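3.2 Sorting the loose parts

Mal-soon Sung wanted the parts from the Mottram box grouped by colour. I doubted this would help, and after 4 sessions I still do. An orange-and-black block has no obvious tray, and a green ring with holes in its face could go with the washers or with the lids. 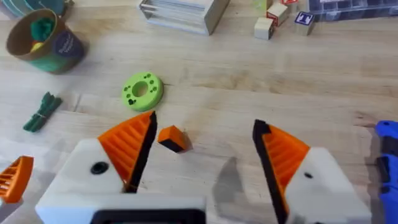 3.3 Results

Colour sorting saved us up to 7 minutes per session, but we also got quicker with practice, and we never separated the two. Omid Asadi thinks shape would do better. We have not tested that either.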